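I distrust most lists of ways to green up your kitchen. Half of them want you to buy something. What follows is what I still do after a year of trying the rest.

**Heat.** Close the blinds on the west side by 1 p.m. in July. Free, dull, and it beat the Truvlow window film I paid $211 for. The film may do something. I couldn't feel it.

**Cooking in a hot spell.** Use the smallest burner that fits the pot, and keep the lid on. A friend swears by running the oven at night instead. Fine, if your bedroom isn't over the kitchen. Mine is.

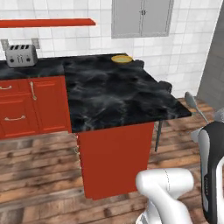 **Water.** Catch the cold water that runs before the hot arrives. I keep a pitcher by the sink and pour it on the tomatoes. Rain barrels are another matter – Duda sells a nice one, but ours overflowed in one storm and sat empty for weeks after.

**Food scraps.** Countertop "composters" mostly dry and grind. The Tandano I borrowed left me with crumbs that still had to rot somewhere. A lidded bucket and a corner of the yard do the same job.

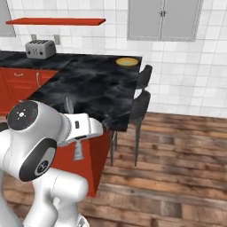
*Kitchen island with a black marble countertop*

**Outages.** Freeze water in old jugs to fill the gaps in the freezer. Skip the 650-watt backup gadgets until you've added up what your fridge draws.

Corrections welcome, sales pitches less so. – Esko Harju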